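Casual Kitchen and Household Storage Assessor (Fladdale)
Driltar Household Testing

Posted May 22, 2023
38 shares | 2 comments

Driltar is recruiting for its Fladdale test kitchen. The position covers repeatable handling, storage and cleaning tasks on domestic refrigerators and on the bowls, bins and containers normally kept near them. The work supports written assessments of how small household appliances and fittings perform in ordinary use: door swing, shelf access, drawer travel, ease of wiping down, and the placement of open vessels on shelves.

The engagement is casual, commencing in July, at 19 hours per week for the first program of work. Further programs may be offered at the Pestasley site, subject to workload. Travel between the two sites is not reimbursed.

Refrigerator tasks are carried out on a raised cabinet with the shelves and door bins largely unloaded at the start of each run. Assessors work to a written sequence. A typical sequence specifies the opening angle of the door, the order in which shelves are accessed, the position of each vessel and the point at which the door is closed. Departures from the sequence are recorded on the run sheet and are not corrected afterwards. 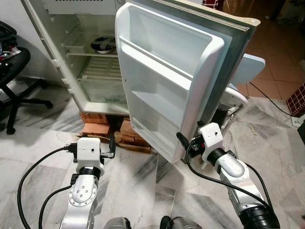

Applicants should be comfortable working at low height for extended periods. The lower drawer and the bottom door bin are accessed from a squat or a kneeling position. Knee pads are supplied. The floor is hard and is mopped between sessions; closed, non-slip footwear is mandatory and is not supplied.

Duties

- Load and unload refrigerator shelves, drawers and door bins in accordance with the run sheet.
- Inspect door gaskets for splits, residue and incomplete contact, and record the findings by position.
- Remove, wash, dry and refit trays and drawers, noting any binding or misalignment on refitting.
- Place, retrieve and cover metal bowls and similar open vessels.
- Empty and reline waste and storage containers, including those with round openings, and record whether the liner or its contents catch on the rim.
- Sort wrappings, film and soft plastics from general waste under the site procedure.
- Return the kitchen to its documented start condition at the end of each session.

Each refrigerator program comprises 154 runs divided among the rostered assessors. Run sheets are completed by hand in block letters and transcribed the same day. Illegible sheets are returned to the assessor who filled them in, and transcription time is paid.

Essential criteria

- Demonstrated ability to follow a written procedure without improvising.
- Legible handwriting and basic spreadsheet skills.
- Capacity to lift and carry loaded trays between bench and floor level.
- No sensitivity to common kitchen detergents or to bicarbonate of soda.
- Current right to work in Australia.

Desirable criteria

- Previous work in commercial kitchens, appliance servicing, commercial cleaning or laboratory support.
- Familiarity with the Urban run sheet template, which is used at both sites.
- Own transport. The last bus leaves Fladdale before the end of the late session.

The container tasks are scheduled in the second half of the program. They are lighter physically but slower, as soft materials must be arranged in the opening as listed before each run begins. Crumpled packaging is reused until it tears. Assessors should expect to repeat the same placement many times and to record small differences in colour-coded columns. 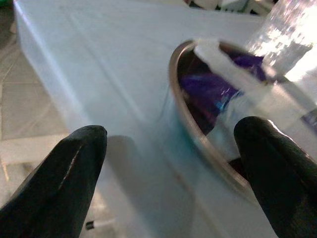
Do I need a trade qualification or food handling certificate?
Neither is required. Nothing handled in the program is served or eaten, and training in the site procedure is provided and paid at the ordinary casual rate.

Conditions

Sessions are either early or late, with an unpaid meal break. A kettle and a separate staff fridge are provided in the tea room. Food and drink brought from home must not be stored in any test cabinet. Phones are left in the lockers while runs are in progress.

Assessors who complete the full first program receive a completion payment of 2,000 dollars before tax, in addition to hourly wages. The payment is not made pro rata.

How to apply

Send a résumé of no more than two pages and a one-page statement addressing the essential criteria. Applications may be lodged through the Driltar website or left at the Fladdale front counter in an envelope marked Storage Assessor. Shortlisted applicants will be asked to attend a paid practical trial, during which they will complete one refrigerator sequence and one container sequence from a run sheet they have not seen before.

Late applications will be held for the Pestasley intake.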